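Chapter 7
Setting Up and Looking After a Disassembly Cell

Suppliers like to say that a robot cell for taking computers apart can be running in an afternoon. Treat that claim with suspicion. The arm may well move on the first day, but moving and working are different jobs, and this chapter deals with the second. 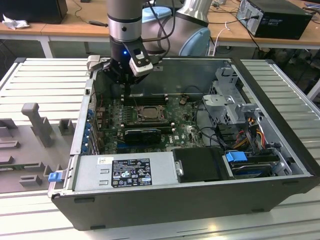
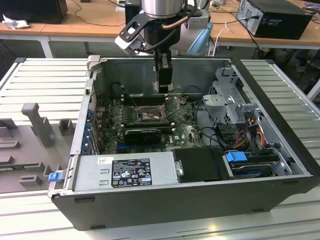

Dell desktop towers on their sides under the gripper, with the grey fixture to the left of the case.

Why does a cell that passed its checks last month start missing its targets?

Usually something has shifted that the controller has no way of knowing about. A fixture bolted to slotted rail can creep by 2 mm and still look square to the eye. The program goes to the old position with perfect confidence. Check the fixture before you touch the code.

The Purnance recycling trial is a useful warning. Its operators logged 161 stoppages by the end of June and put most of them down to "vision error", a label that explains very little. When the Plindex maintenance crew went back over the log, they found loose clamps, worn finger pads and a cable that tugged on the wrist whenever the arm reached low. Recalibrating the camera had fixed none of it, though it had been done again and again.

We will use a plain service routine: wipe and inspect the fingers every 500 cycles, and allow 30 minutes at the start of a shift for fixture and cable checks. Whether those intervals suit your own cell is another matter. Manuals are written for a tidy workshop, and yours probably isn't one.

7.1 Squaring the fixture to the table

Start with the power isolated and the case removed.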